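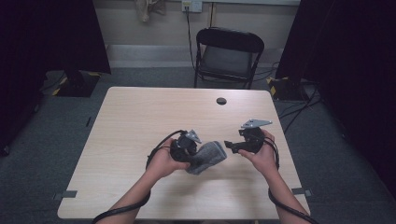 Forty-six episodes in the bin. Writing this fast before I forget which order things happened in, because I already told it wrong once at lunch and had to go back and fix it.

So. Sock folding, week five. We're meant to hand over 2,000 clean episodes to Pristatberg by the end of the project and I had just done a batch of 400, my biggest yet, and was feeling pretty good about it. Fri 4 December I sit down with a coffee to do the spot checks, open one at random, and the left gripper is lying to me.

What I mean is: on video the left jaw opens, lets go of the sock, hand moves off. In the data the left jaw is closed. Stays closed for most of two seconds. Then it jumps to fully open in a single sample, like it had been open the whole time and somebody just told it. Right gripper fine. Position tracking fine on both. Only the left jaw width.

First thought was a bad file. Opened another. Fine. Another, fine. Another, fine. Nearly closed the laptop. Then the next one did it too.

For anyone who came here for the bread posts: the grippers are hand-held, one in each hand, and the robot later learns from what my hands did. If the recording says the jaw is shut when it's open, the robot learns to carry a sock away that it's already dropped. Or the other way round, it thinks it's let go and it hasn't. Neither one is what you want from an arm that can pull a table over.

What I thought it was

Software. Always think it's software. We'd updated the Ranis recorder in October and I have been blaming that update for everything, including the printer. Rolled back to the old version, did a handful of folds, no dropouts. Great, solved, went and had a sandwich.

Came back, did some more, dropouts. Same old version. So the sandwich was premature.

Then I thought it was the sensor. There's a little magnet on the jaw slide and a chip that reads it, and lint gets in there. Sock lint, horrible stuff, gray felt all down the rail. Cleaned it out with a brush and tape. Felt very satisfying. Changed nothing.

Then swapped the sensor board for the spare. Changed nothing, except now I had a stripped screw.

What it was

The cable. Should have started with the cable. I have a sticky note on my monitor that says START WITH THE CABLE, from the last time.

The left cable comes out the side of the gripper and loops round the outside of my hand and back down my forearm. It's always done that and it's comfortable, you stop noticing it. But when I turn my left hand palm up to hold the sock from underneath, the loop tightens and it pulls right where the cable goes into the plug. Palm down, no pull. Palm up, pull. The right one comes off behind the gripper and just hangs down off the side of the table so it never gets any of that.

I found it by accident. Had the live plot up on the laptop and put the gripper down to scratch my ear, and the line came back to life the second I let go. Picked it up, palm down, fine. Rolled my wrist over, flatline. Rolled it back, there it was again. Did that for far too long, just rolling my wrist back and forth like an idiot and swearing at a graph.

Opened the plug housing after that. It's a Wieser locking plug, decent thing, I have no quarrel with the plug. One of the thin wires had broken inside its insulation, right behind the crimp. Insulation looked perfect. You could bend it one way and it conducted and bend it the other way and it didn't. Only that wire - power was ok, so the gripper never rebooted, no error light, nothing in the log.

And the part that really annoys me: the recorder holds the last good value. When the jaw reading goes missing it just repeats whatever it had last. Someone put that in so a single missed sample wouldn't make a spike, which is reasonable. But it has no limit on it. You can unplug the thing completely and it will go on saying "closed" until the end of time. I tested this. I unplugged it and went to the bathroom and when I came back it was still telling me the jaw was closed, all green.

The safety bit

Here's why I'm writing it up properly and not just moaning.

The same signal is used on the arm cell over at Flindham. Same sensor, same kind of cable, same recorder code underneath. Over there the rule is that the cell won't let you start the reset routine unless both jaws report open. I've always read that as "the jaws are open". What it really says is "the last number that arrived said open". Put my broken wire on that arm and it reports open while it's clamped on something, or on someone's finger, and the arm is happy to go.

Hasn't happened. I rang them the same afternoon and they stopped using the reset routine until it's fixed, no argument, which I appreciated. They tried it with the plug pulled and got the same thing I did, a nice green light. So until there's a timeout in there, the rule is hand on the stop button and look at the jaw with your own eyes before you go in. Should have been the rule anyway.

I did get pinched once back in the fall with the left hand-held one, and nothing bad, those jaws only close as hard as you squeeze them. But it made me a bit too relaxed about jaws in general I think. The arm ones have a motor.

Going back through the batch

This took the whole weekend evenings and then some. You can't see it in the summary numbers. Average jaw width looked totally normal. What I did in the end was look for stretches where the left jaw value doesn't change at all, not even in the last digit. A real hand is never that still, there's always a wobble. If it sat dead flat for more than 7 samples while the gripper was moving, flag it.

Flagged loads at first because the jaw sits on its end stop when it's fully open and that's flat for real. So had to leave out fully open. Then watched every flagged one by eye with the plot next to it.

46 bad out of 400. Nearly all of them in the back half of the batch, which fits with a wire getting worse. A few early ones though, so it was already going before I noticed anything.

I thought about patching them. You could guess the jaw width from the video. Asked, and the answer was no, bin them and redo, and I think that's right, I just didn't want to hear it. Earlier batches I've run through the same check and they're clean, except one episode where I clearly just sneezed.

Changes so far

New cable on the left, with a proper strain relief boot and more slack. It's taped to the gripper body just before the plug so the pull goes into the tape instead of the crimp. Ugly. Works so far.

The loop now gets checked palm up, fully rolled over, before every session, with the live plot open. Takes less time than the coffee.

Recorder: I've asked for a proper timeout, so a missing value gets written down as missing. For now I've hacked in a loud beep. It is a really unpleasant beep. My partner has asked what is beeping when I'm on calls.

Still to do: check the right one (same age, same plug, I don't trust it now), order two spare cables, find out if the Ranis people already know about the hold thing, do something about that stripped screw. And refold 46 lots of socks.

Edit: somebody emailed to ask if a coiled cable would help. Tried one last year, it tugs the whole time and your wrist gets tired, and it caught on the table edge. Might try a swivel plug instead. If you've used one on anything hand-held and it lasted more than a couple of months, tell me wich one.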